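January
Logged by Hala Sfeir, Bratbridge support desk

Ticket 715: Carton flaps will not stay open during packing setup
Status: Open, pending customer reply
Assigned: Cosmin Surdu

Reported problem
Customer packs small flat goods at floor level in a display corner, on a rug, with a fabric backdrop behind and decorative plants on both sides. Top flaps on the tan corrugated carton return toward closed after opening. Flat plastic packages catch on the front flap going in. Second complaint: backdrop creases do not drop out after hanging.

Environment
Carton: single piece, wider than tall, printed front. Stock from the Kivura order, 3,000 units, flat-packed on delivery.
Surface: patterned rug over hard floor.
Backdrop: pale gray-white fabric, reaches the floor.
Left side: fluted vase with artificial sunflowers.
Right side: white ribbed pot, leafy trailing plant.

9:40 AM, Hala
Asked customer how the cartons are stored. Answer: flat, strapped, under a shelf load. Strapping stays on until the day of use. Scores are probably not broken in before the carton goes to the floor.

10:15 AM, Hala
Sent standard procedure. Square the carton, tape the bottom, fold each top flap back past horizontal, hold, release. Inner flaps first. Customer ran it on 12 cartons. On 9 of them the flaps stayed back. The other three came from the bottom of one bundle and have crushed scores on the short side.

10:50 AM, Cosmin
Crushed scores are a storage fault. Told customer to pull the bottom layer of each bundle and use those for returns. Also checked whether the Nedeck flap clips fit. They do, but the clip adds a lip on the inside edge and flat packages will catch on that too. Not recommended for this job.

11:30 AM, Cosmin
Catching at the front flap: asked customer to put packages in over the front edge at an angle, leading corner down, with the front flap folded fully outside. No catching reported on the next run.

1:05 PM, Hala
Plant pot on the right does not sit level. Customer says it rocks when the carton is moved. Suggested a rigid board under the rug on that side, or moving the pot off the rug. Customer will try the board. Vase on the left not reported as unstable.

1:20 PM, Hala
Backdrop creases. Kontogiannis supplied the fabric and advises low steam from the back, hung, top to bottom. Customer has no steamer on site. Left as a separate item, does not block packing.

Remaining
1. Customer to confirm result with board under pot.
2. Cosmin to raise the strapping load with Kivura.
3. Backdrop to be split into its own ticket.

Attachment follows.

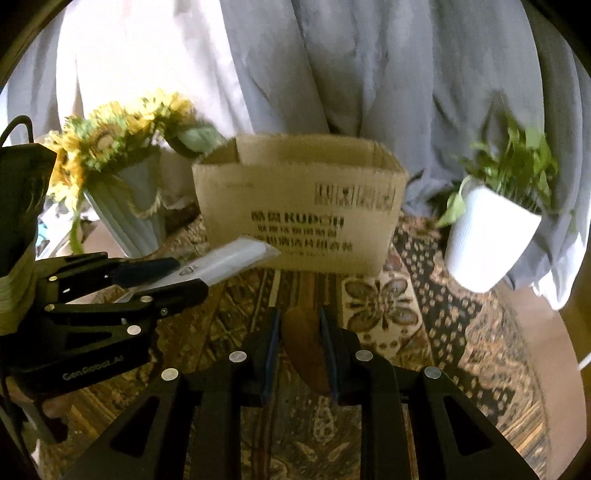
Ticket 715, carton position on rug with vase left and pot right, top flaps open.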